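Notebook, adhesives bench
January, Wednesday, started 8:40

Carrying on with the label adhesive peel work from last week. Brallgate want a number for the water-based acrylic on coated card, aged and unaged, before they commit to the next drum. Lot in use is the Vokley one, second container. The first is down to a skin and I have stopped drawing from it.

Coat weight checked first. Drawdowns on release liner, dried in the small oven, then transferred to the card. Target 20 gsm. Three sheets came out inside tolerance, one was heavy at the trailing edge, so I trimmed that strip and kept the middle. Bar cleaned between sheets with warm water and a lint-free wipe. Do not use the solvent bottle on the bar; it leaves a film and the next pass crawls.

Peel at 180 degrees, 300 mm/min, 25 mm strips, 20 min dwell. Load in g per strip.

Unaged, coated card: 292
Unaged, uncoated card: fiber tear, no usable value
Aged 40 C, one week, coated card: 231
Aged, uncoated card: fiber tear again

The drop on aging is bigger than I expected from the data sheet. Failure mode on the aged strips is mostly adhesive, clean off the card, with a little transfer at the start of the peel. Unaged strips failed clean all the way. I would put it down to something coming out of the card coating into the adhesive, but there is no evidence for that yet. Need the same test on glass to separate the two.

11:15. Ran the glass panels. Unaged and aged traces lie nearly on top of each other. So the adhesive on its own holds up, and the card is the problem, or the pair of them together. Asked Mikuš for a blank of the card without the topcoat. They can send a few sheets, no date given.

Stick-slip on two traces. The period matched the lead screw pitch, so I reseated the lower clamp and repeated both. Gone. The earlier traces are struck out in the file but kept.

Humidity in the room was low all morning and the strips were picking up static off the liner. Grounded the cutting mat, which helped. Conditioning cabinet is set to 50 percent and holding. Strips for tomorrow went in at 12:30, face up on the wire shelf, not touching.

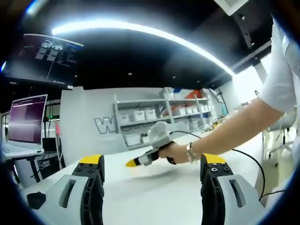

Tack next. Loop tack on the same sheets gave a wide spread, worse than the peel, and I do not trust it until the loops are cut from one direction only. Mine were mixed. Arrow on the back of every sheet from now on, pointing the way the bar traveled.

Prustov's alternate resin is still unopened. If the topcoat blank shows no drop there is little point coating with it for this job, so it stays on the shelf for now. Shelf life on the drum label is six months from receipt.

To do:
Recut loops, machine direction only
Peel on the blank card when it arrives
Second aging set, two weeks, same temperature
Order 25 mm blades for the strip cutter, last pair is in the cutter
Copy load cell check into the calibration log

Load cell read 93 on the check weight before and after. Same as last month.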